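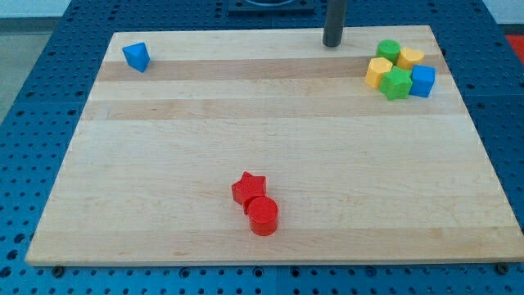

Making a Glued-Strip Maple Board for Block Play and Sorting

Last revised 17th April

A flat board gives small blocks a level surface with a clear boundary. It can be moved from table to shelf, and it keeps pieces from catching in the holes of a perforated bench top. This page covers milling the strips, glue-up, flattening, edges, finish, and a basic sorting layout.

Dimensions are in millimeters. The finished board is 400 deep. Length is up to you, but anything a child will carry should stay under twice the depth.

Materials

Maple strips, planed on all four faces, enough to make up the depth plus one spare
Water-resistant wood glue
Abrasive discs or sheets in 80, 120, 180 and 240 grit
Food-safe hardwax oil (we use Oltix clear; any clear oil rated for toys will do)
Four bar clamps, longer than the board is deep
Two straight cauls, faced with packing tape
Small geometric blocks in solid colors

Selecting the strips

Maple from a single supplier can run from near white to tan. Strips from the Pekstead yard usually arrive mixed, and there is no need to reject the darker ones. Lay everything out dry on the bench before gluing and decide where the tones will go. Alternating light and medium strips hides small color differences. A single dark strip can be placed near one long edge, where it also works as a reference line when setting out blocks.

Small tight knots are acceptable. Put them face down if there is a choice. Reject any strip with a loose knot, a split end, or a bow you cannot press out by hand.

Check growth ring direction at the ends. Turn alternate strips over so the curves do not all face the same way. Number the ends in pencil, then draw one large triangle across the whole face. If a strip gets swapped or reversed during glue-up, the triangle will show it.

Glue-up

1. Set two clamps on the bench, bars level with each other. If the bars are not level the board will come out twisted.

2. Stand the strips on edge and spread glue on one edge of each. A thin continuous film is enough.

3. Roll the strips flat in order and check the triangle.

4. Tighten the lower clamps lightly, then fit the cauls across both ends.

5. Add the remaining clamps over the top. Tighten from the center outward until a fine bead of glue shows along each joint.

6. Leave for 2 hours before removing the clamps. Scrape off the squeeze-out while it is rubbery. Do not sand until the next day.

Keep the shop reasonably warm. We had a joint open in September on a board glued in an unheated garage, and had to rip it and start again.

Flattening

Lay a straightedge across the board at both ends and in the middle, then along both diagonals. High spots come off with a hand plane set fine, working diagonally. Finish with the grain. If you only have a sander, start at 80 grit and stop often to check. It is easy to dish the center.

Trim both ends square after flattening. Sand through the grits without skipping one. Vacuum between grits.

Edges

Cut edges show lighter than the faces at first and will mellow in time. Break all the corners with a block plane or 120 grit. A 2 mm chamfer is plenty. A large roundover reduces the usable area, and blocks placed near the edge will tip.

Finish

Wipe on a thin coat of oil, wait 11 minutes, and wipe off everything that has not soaked in. Oil both faces on the same day. A board oiled on one face only takes up moisture unevenly and will cup. Repeat after the first coat has cured. Do not build a gloss, or blocks will slide.

Spread oily rags flat outdoors to dry before disposal.

Choosing the blocks

Mix shapes with flat ends: triangular prisms, hexagonal prisms, cubes, cylinders and stars. Keep the palette short. Blue, green and yellow are easy to tell apart on pale wood. Repeat each color across different shapes, otherwise sorting by color and sorting by shape give the same result.

Setting out a sort

Bunch most of the blocks tightly near one far corner. Place a single block near the opposite corner, well clear of the others, as the key piece. Leave open wood between the two.

For a color sort, the user moves every block of the matching color to the key piece. For a shape sort, use a key that shares its shape with at least one block in the group. Stand prisms on end so the outline of the shape can be read from above.

The Marty layout sheet, printed at 88 percent, fits a board of this depth. The Clonley sheet is wider and needs trimming on both sides.

Care

Wipe with a damp cloth and dry at once. Do not soak. Store flat or fully upright, never leaning. Re-oil when the surface looks dull or water stops beading.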